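Where do you put all the odd little bits?

On a plain white surface, all of it, before anything goes in a drawer! I learned this clearing out my place in Celalville (10 drawers, don't ask). Small stuff shows up so much better on white.

What about cables?

I leave them stretched out until I know what they plug into. Black ones and white ones get the same treatment from me.

Can I sort cables and oddments together?

Sure, I do. Anything bright yellow is easy to spot, white things on white take a bit more squinting. 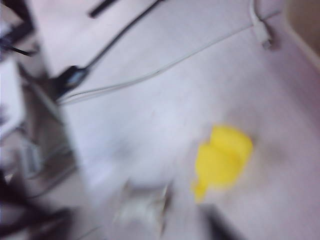
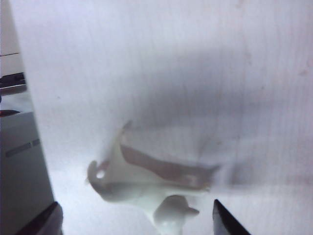 How long should I keep a mystery piece?

I give it until February, then out it goes. My friend Dalal Ghanem keeps hers forever and, okay, she did once find the missing knob for my lamp.

Do you label everything?

Only the cables – a bit of masking tape near the plug, with the name of the thing it belongs to. It takes me 5 minutes, usually with the radio on.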